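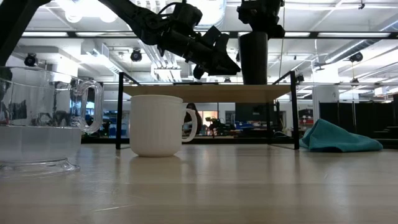 A robot arm at a workbench. The gripper is the part at the end of the arm, with the fingers pointing down.

Can a robot do the chores yet?

Reading age: 9 to 12. Last checked: February 18, 2023.

A chore is a job that has to be done again and again. Putting mugs away is a chore. So is wiping a table, folding a cloth or filling a shelf in a shop. Most people can do these jobs while thinking about something else. Machines find them difficult, and this page explains why.

The short answer is that machines can do some chores now, can do a few more slowly, and cannot do most of them well enough to be left alone.

What counts as a robot?

A washing machine does a chore, but engineers do not usually call it a robot. It has a drum, a pump and a timer. You put the clothes in, and it follows the same steps each time. It does not need to know where your socks are, and it cannot pick one up from the floor.

A robot, as the word is used on this page, has three kinds of part. It has sensors, which measure things. It has a computer, which works out what to do. It has motors, which move something. A robot arm has a motor at each joint, in the way that you have muscles around your shoulder, elbow and wrist.

Your own arm has a very large number of sensors in the skin, and you use them without noticing. Many robot arms have no sense of touch at all. They rely on cameras, and on measuring how hard each motor is working.

Three objects, three problems

Look again at the bench at the top of the page. It has a glass pitcher, a white mug and a teal cloth on it. A person clearing the bench would deal with all three in the same way: pick it up, put it where it goes. For a robot they are three separate problems.

The mug

The mug is the easiest. It is solid, it keeps its shape, and it is a different colour from the wood. A camera can usually find the edges of an object like this. The robot then has to choose where to hold it. It could pinch the rim, close its fingers around the body, or use the handle.

Each choice has a cost. The rim is thin, so the fingers must be in exactly the right place. The body is wide, so the fingers must open far enough. The handle is on one side, so the mug may tip when it is lifted. If there is a drink inside, tipping matters a good deal.

The pitcher

Glass is a problem for cameras. When you look at a glass pitcher you see the room through it, and you also see reflections of the lights on it. Your brain sorts this out because you have seen a lot of glass. A computer may decide that part of the pitcher is missing, or that it is further away than it is.

Some robots measure distance by sending out light and checking what comes back. With glass, much of that light goes straight through, and some of it bounces off in the wrong direction. The measurements then have holes in them.

A pitcher is also heavier than a mug, and it gets heavier still when it is filled. The robot needs to grip firmly enough to hold the weight and gently enough not to break the glass. A polished glass wall is slippery as well, so the correct amount of grip lies in a narrow range.

The cloth

The cloth is the hardest of the three, although it is the one that cannot break. A mug has one shape. A cloth has a new shape every time it is dropped. When it is crumpled, most of it is hidden under the rest, and its corners may be anywhere in the heap.

To fold a cloth, you first have to find a corner. Then you find a second corner, pull the cloth straight, lay it down and bring the edges together. People do this with two hands and a lot of small corrections. A robot may need to lift the cloth, look, put it down and try again several times before it has two corners.

Cloth also moves after you have let go of it. Engineers call it a deformable object, which means an object that changes shape when you touch it. Bread dough, string and plastic bags are deformable objects too.

Seeing, planning, moving, checking

A chore can be split into four stages.

Seeing: the robot finds the object and works out where it is.
Planning: it chooses a path for the arm that does not hit anything.
Moving: it follows the path and closes its fingers.
Checking: it finds out whether the object is really in its grip.

The fourth stage is often left out of films about robots. It is very important. If you try to lift a mug and miss, you know at once. A robot that does not check will carry on with the rest of the job, holding nothing.

Planning sounds easy but has traps in it. Think of a mug standing close in front of a small table. An arm coming down from above must reach the mug without striking the table top. The elbow of the arm has to miss things as well as the fingers. You do this sort of planning every time you reach to the back of a cupboard.

How a robot learns a chore

There are two main ways. In the first, a person writes down every step as a computer program. This works well when nothing changes. It is how many factory robots are run.

In the second, the robot is given examples. A person may steer the arm through the job over and over, while the computer records what the cameras saw and how the arm moved. The computer then looks for patterns in the recordings. Later it uses those patterns to choose its own movements.

Learning from examples takes patience. Suppose that a team makes 600 recordings of a mug being picked up, and each one lasts 24 seconds. That is four hours of recordings for one small part of one chore. If all 600 used the same mug in the same light, the robot might still fail with a different mug.

A worked example

The sums below are for a pretend shop with a pretend robot, called Skemuvell. Skemuvell has to put 678 mugs on a shelf. It gets 90 per cent of them right first time.

Ninety per cent is a good mark in a spelling test. Now work out the rest:

10 per cent of 678 is 67.8, so call it 68 mugs.
If each mistake takes a person two minutes to put right, that is 136 minutes.
136 minutes is two hours and 16 minutes.

A person would have to stay near the robot to sort out its mistakes, and could probably have filled the shelf in that time. This is why engineers care so much about the last few mistakes. A machine that is nearly always right may still not save anybody any work.

Homes and shops are different

A shop or a warehouse can be arranged to suit a machine. Boxes can all be the same size. Lines can be painted on the floor. The lights can be left on, and people can be asked to keep out of the robot's way.

A home is arranged to suit the people who live in it. There are stairs, pets, rugs and bags in the hall. The mugs do not match. Things are moved during the day and are not put back. For these reasons, machines that move boxes came into use well before machines that could tidy a bedroom.

Safety is different too. A strong arm can hurt someone if it moves quickly, so a robot that shares a room with people has to be slow, or weak, or very good at noticing them. Slow is the easiest of these to arrange – and it makes the chores take longer.

Where things stand

Vacuuming a flat floor: yes, in many homes. The machine needs help with cables and stairs.
Mowing a lawn: yes, if the garden is fairly simple.
Moving boxes in a warehouse: yes, in buildings set up for it.
Picking up a mug: often, if it is in plain view.
Loading a dishwasher: in tests, slowly, with mistakes.
Folding washing: in tests, slowly. Towels are easier than shirts.
Tidying a whole room: no.

Try it yourself

You will need a plastic cup, a tea towel, a scarf and a pair of kitchen tongs. Ask an adult before you start, and do not use anything made of glass.

1. Pick up the cup with the tongs and put it on a shelf.
2. Drop the tea towel in a heap. Try to fold it in half using only the tongs.
3. Put the scarf over your eyes. Ask someone to move the cup, then try to pick it up while they tell you where to go.
4. Write down how long each job took, and how many tries you needed.

The tongs are like a gripper with two fingers and no sense of touch. The person giving directions is doing the work of the camera.

Words to know

Gripper: the part of a robot arm that holds things.
Joint: a place where the arm can bend or turn.
Sensor: a part that measures something, such as light or distance.
Deformable: able to change shape when touched.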